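3. Drying and storage of the samples

3.1 Sites and material

Apples were collected at two orchards, Jarnerwood and Clesia, in August. Both orchards grow the same early variety on the same rootstock, but the Clesia trees stand on heavier soil and are watered by drip line through the summer. At each site we picked fruit from the middle third of the canopy only. Fruit with visible scab, insect holes or bruises was set aside and not replaced. After sorting, 1362 apples remained in the study.

The fruit was kept in a cold room overnight and then peeled, cored and cut into rings. We left half of the rings untreated. The other half went into a weak lemon juice bath before drying. Earlier work on apple browning has mostly used fresh slices, and we wanted to know how much of the color difference between treated and untreated fruit is still there after the rings have been dried and stored.

Two kinds of browning matter in this material. The first starts as soon as the flesh is cut and depends on enzymes in the fruit and oxygen in the air. The second is the Maillard reaction between sugars and amino acids, which goes on slowly during drying and does not stop in storage. The lemon bath acts mainly on the first. A ring that looks pale when it leaves the dryer can therefore still darken on the shelf, and the two causes are hard to tell apart by eye.
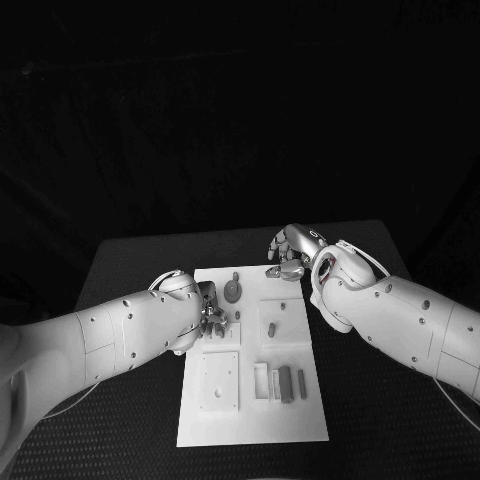
Drying was done in a cabinet dryer with trays that were rotated from top to bottom partway through each run. Rings were taken out when they bent without breaking and no moisture came to the surface when they were squeezed. This is the test most home and small farm producers use, and we kept it on purpose, although it gives more spread in final moisture than drying to a fixed weight. Batches that failed the squeeze test went back into the cabinet and were checked again later the same day.

3.2 Storage

Dried rings were packed in paper bags, sealed glass jars or vacuum pouches and stored on shelves in a dark pantry for 12 weeks. The bags were folded over twice and clipped. Jars were filled to the shoulder and opened only for sampling, so the air in them was exchanged each time -- a weakness we return to in Section 5.

At each sampling we scored the rings for color against a printed scale, for texture by hand, and for off-smells. Rings from the two orchards were scored in mixed order under the same lamp, and the scorers did not know the orchard or the packing. In all, 127 rings were dropped from the color scoring because they had torn or stuck together in the package. Most of these came from the vacuum pouches, where the rings pressed against each other as the air was drawn out. 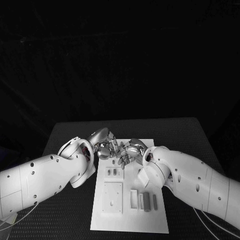 Figure 2. View over the board from its near end, dark backdrop behind.

3.3 Treatment of the scores

Color scores were averaged within each package before any comparison, so that a jar with many rings did not count for more than a bag with few. Packages were then compared within orchard. We did not pool Jarnerwood and Clesia fruit, as the Clesia rings were darker from the start and pooling would have hidden the effect of the lemon bath. Texture was handled in the same way. Off-smells were rare and are only listed, following the layout used in the Sukudov storage trials.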